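Norix puts a loyalty pledge in front of season ticket holders

March 20, 2019

The Norix front office wants its fans to sign something. Starting with renewals in April, anyone who has held a seat at Mudgway Stadium for 3 seasons or more will be asked to put their name to what the club is calling the Doltance Pledge, after the sports drink company that is paying for it.

The pledge is one page long. Signers agree to attend every home game they can, to stay in their seats until the final whistle, and to "stand by the team in every season, whatever the score." In return they get a scarf, a spot in a members-only line at the gate, and a price freeze that lasts two years. Those who don't sign can still renew, but they will pay $28 more per seat and lose their place in the playoff ticket drawing.

The club's announcement uses the word "family" a good deal. It says the pledge will "recognize the people whose hearts have always been with us." How a signature recognizes somebody's heart is left to the reader.

Anyone who was at Mudgway last fall will have some questions. The team opened with a run of wins and the place was packed and loud. Then came the long losing stretch, and by the night of the Jelamside game whole sections had cleared out before the fourth quarter. The club seems to have looked at those empty rows and decided the fans had a character problem. A lot of the fans looked at the same rows and thought the team had a defense problem.

It is also hard to miss who isn't being asked to sign. There is no pledge for the players, who are free to leave when their contracts run out, and no pledge for the owners, who spent part of the winter talking to another city about a new building. Those talks went nowhere, according to the club, and the club would rather not discuss them now. 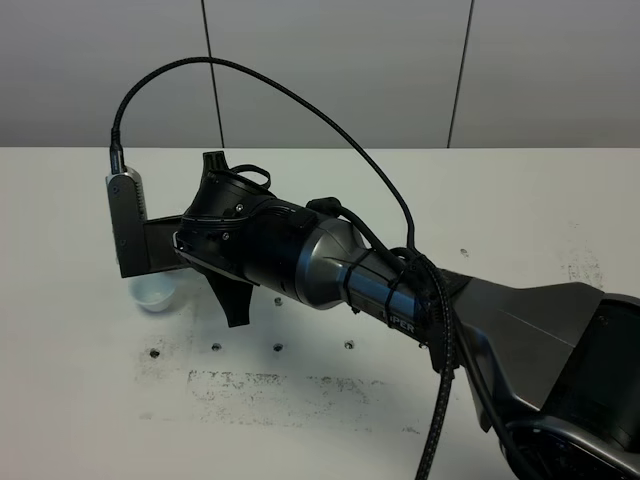

Jelamside tried something close to this a few seasons back, with a wall of names outside the north gate. The first 200 people to sign got a brass plate. The team then missed the playoffs again, ticket prices went up anyway, and the wall came down when the entrance was rebuilt. The plates were offered back to the signers at a fee.

Norix says its version is different because it comes with real benefits, and the price freeze is worth having for a family that planned to renew regardless. But a freeze is a discount, and people who take a discount are looking after their wallets. There is nothing wrong with that. It just isn't what the announcement says it is measuring.

The fine print deserves a look as well. Signing allows the club to share names and email addresses with Doltance "for promotional purposes," and the freeze ends early if a signer sells tickets to more than 2 games in a season. So a fan who gets stuck at work, or has a sick kid at home, could be marked down as disloyal by the ticket office computer - and billed for it.

The club has not said how it plans to check who stays until the final whistle. Asked about it, the ticket office said the details were still being worked out. Pledge forms go out with the renewal packets, and the scarves will be handed out at the home opener.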